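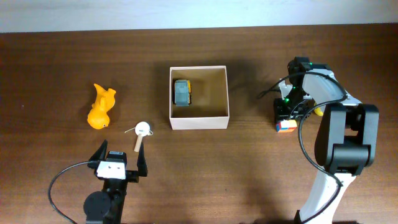
Rikach open-topped box on a wooden tabletop, with small toys.

Rikach open-topped box, pale
Item no. 2149

Single-compartment cardboard box for small toys and other light items. Walls pale beige, inner floor light tan. No lid is supplied. The plain interior makes small parts easy to find — a grey toy vehicle shows up clearly against the floor.

Intended for table use in playrooms, nurseries and toy libraries. Stand on a flat, dry surface. Do not stack when filled.

Supplied flat in packs of 6. Assembly takes around 7 minutes per pack and needs no glue or tape. Fold along the scored lines, long sides first, and press the corner tabs fully home.

Care: wipe with a dry cloth. Cardboard softens when damp and a softened box should be replaced.

Contents, toys and table not included. For orders over 3000 boxes, contact Gualtiero Costa at Drandon trade sales. Orders placed before noon leave the warehouse the same working day.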